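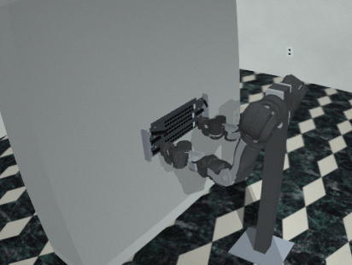 Last edited 3/13/26 by Nneka Anozie

Bimanual planner returns "start state in collision" as soon as the fingers touch the panel

Posted in Simulation and Planning

Nneka Anozie

I have a two-arm setup on a single pedestal, multi-fingered hands on both arms, and a big cabinet standing on the floor next to it. The simulator is Ikier. Planning goes through Ernard with the stock sampling planner. The task is to bring both hands up to the grille on the side of the cabinet, make contact, and then move the arms together.

The approach works. I get a plan for both arms in under a second and it executes without complaint. Once the fingers are in contact, every following request fails with "start state in collision" and the planner doesn't even start sampling. The log lists pairs such as left_index_distal / cabinet_grille, and when the hands are near each other it also lists left_middle_distal / right_thumb_distal.

What I have tried so far:

Shrinking the collision padding on the fingers to zero. The hand-to-hand pairs went away but the cabinet pairs stayed.

Turning off collision checking for the whole cabinet. Planning succeeds, but then the forearm goes straight through the side, so that's no use.

Backing the hands off by 6 mm before planning. This works from time to time, but the hands lose the contact I wanted in the first place.

I also see pale see-through copies of the arm links drawn over the cabinet in the viewer, and I don't know if those are part of the problem. With one arm and the same cabinet I get the same error when I press the open hand against the front face, so I don't think it's only a two-arm issue.

How do people normally plan out of a contact state? I would like to keep the forearm and elbow checked against the cabinet.
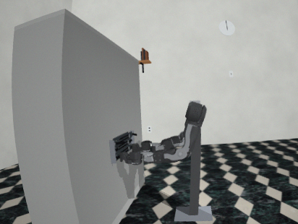

The single-arm case is the one I'm using for debugging now because the log is shorter. There are no hand-to-hand pairs in it, only fingers and palm against the panel. If I can get that one to plan, I expect the two-arm version to follow. Config is the default from the Oyewole hand package, with no changes apart from the padding.

Edit: added the single-arm case and the log pair names. The fix from Ikechukwu worked for the single arm. Two-arm notes are at the bottom of the page.

Ikechukwu Amadi

You need to allow the contact pairs and leave everything else checked. Ernard keeps an allowed collision table per planning request. Don't edit the global one. Copy it, set the finger and palm links to allowed against the one cabinet body they touch, and attach the copy to the request. The forearm, wrist and elbow links keep their normal entries, so they still can't pass through.

Things to check while you are in there:

Is the cabinet one collision body or several? If the grille and the cabinet shell are merged on import, allowing the fingers against "cabinet" also lets them go into the shell. Keep them separate in the model file, otherwise the table can't tell them apart.

Allowing a pair means the planner ignores depth completely. It will happily push a finger 15 mm into the panel if that makes a shorter path. Add a penetration limit as a path constraint, or put a small cost on it. I use the cost.

The planner is working from geometry and the physics engine is working from forces, and they don't agree on where contact begins. Position control on the fingers will leave a little overlap in simulation. Switch the hand to impedance control after touch and the overlap gets smaller. It won't be zero.

For two arms, plan them as one group. If you plan left and then right, the second plan treats the first arm as frozen at its start pose, and you get paths that are fine separately and hit each other when you run them together.

Aminu Mohammed

just set the collision check resolution lower, worked for me in the old version

Hadiza Fashola

Resolution won't help with this error. It changes how finely the path between two states is checked, and the start state gets checked either way.

On the pale copies of the links: look in the viewer's display list before you worry about them. In my Ikier setup the planned goal is drawn as a translucent robot on top of the current one, and it stays on screen after the request has finished or failed. It has no collision geometry. If yours is the same thing, unticking the goal display will clear it and the error won't change. If they stay after you untick it, a second robot model has been loaded, and that one can collide.

I'd also log the contact depth for each pair at the moment the request is sent. We had a similar fault at Kustville and spent most of September changing planner settings. The cause was a stale scene — the planning scene was being updated every 100 ms and the hand was still moving when we took the start state. Wait until joint velocities settle, force a scene update, then plan.

Nneka Anozie

Thanks both. Per-request table with the grille split out from the shell works on one arm. I ran it 100 times and had no start state errors. Unticking the goal display removed the pale links.

For two arms I had to add the finger-to-finger pairs between the hands as well, and move both arms into one group. It plans now, but slowly. I'll open a separate thread about the timing.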